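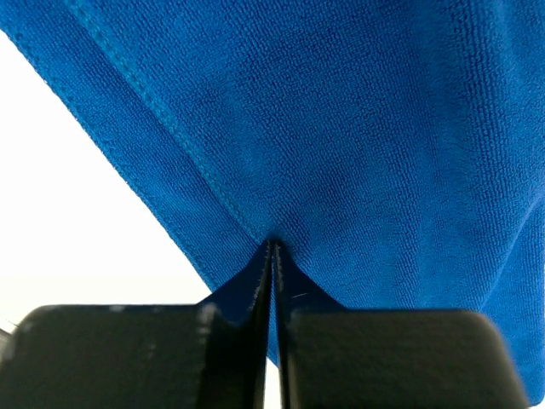

The Last Winter of the Horkatness Tramway

August 2024

The tramway at Horkatness was never in the tourist books. It carried slate from the upper pit to the harbour, a distance of 2320 metres, on rails laid two feet apart. I came to live in this district long after the last load, so I know it only from paper and from walking.

The company ledger names two locomotives, Jasetlow and Drokska. Jasetlow did most of the labour. Drokska was bought second-hand and had a weak boiler, and the drivers complained of her in every report I could read. Of the 70 wagons in the final inventory, most were sold for scrap in December, when the harbour was closed by ice.

Wagon 387 escaped. A farmer kept hens in it, and later it was moved to the Koyama engine shed, where its axles are now under repair. The grey paint was removed last spring and the old number came through underneath.

The upper part of the line can still be walked. At the second cutting the sleepers remain in the ground, and after rain the path is very slippery.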